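Grouping small parts at equal spacing on a gluing jig, how much gap?

Posted in Workshop & Craft > Adhesives and finishing

clidport_bench
I make batches of small rectangular blocks that get painted on all faces and then stuck down in rows on a backing board. The paint is a water-based satin, two coats, and the adhesive is ordinary white PVA. Backing board is 6 mm MDF, sealed.

My trouble is that painted blocks placed touching each other stick together along the faces that meet. This happens days after the paint feels dry. When I pull them apart a patch of paint comes off one block and stays on the other. If I leave a gap the finished row looks untidy and the overall length creeps past the 574 mm I have between the end stops.

The workshop is unheated and it is September, so mild in the day and damp at night. I leave each coat 24 hours. Is this a paint fault, a drying fault, or do I have to design a gap in? I would prefer not to change paint as I have most of a large tin left.

Benedito Medeiros
What you describe is called blocking. It is a known property of water-based paints and it is not the same as the paint being wet. The film forms when the water leaves, and it feels dry to a finger within an hour or two. It then goes on hardening for a couple of weeks. During that period two painted faces held together under light pressure will bond to each other. Damp and cool air make the period longer.

Your 24 hours between coats is enough for recoating. It is not enough for stacking or for placing face to face.

Things that help, in the order I would try them:

Stand the blocks on end with air on all sides while they harden. Do not lay them flat on a painted face. Move them to a heated room if you have one.

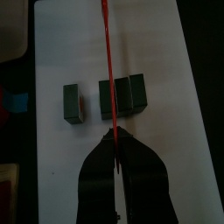

Three green blocks side by side, one set apart.

Leave the meeting faces unpainted, or give them one thin coat only. In a tight row those faces are hidden anyway. Masking takes time, but you also save paint thickness, and that is probably where your extra length comes from. Two coats on two faces adds up over a long row.

If the faces must be painted, rub them with a little clear paste wax once hard and buff it off. Keep wax away from the underside or the PVA will not hold there.

On PVA and paint generally: it grips bare wood well and a sealed, painted surface poorly. Leave the underside bare as well. Sand the sealer off the board where the row will sit.

As for a designed gap, I would only use one at the outer ends, hidden behind the stops. Cut a trial row, paint it, measure it when hard, then adjust the block width.

Rønning
Talcum powder. Brush it on the sides, wipe off what you can see. Works on window frames so should work on these. Dulls a dark colour a bit.

clidport_bench
Thank you both. I measured a painted block against a bare one and the difference is there, so the length problem is explained. I will mask the meeting faces on the next batch and keep the wax for the ones already painted. Are the older ones worth saving where the paint has pulled?

Benedito Medeiros
Yes, if the patch is on a side face. Let it harden, sand the raised edge flat and put that face on the inside of the row. If it is on the front, sand the whole face and recoat it. Touching in a patch of satin nearly always shows.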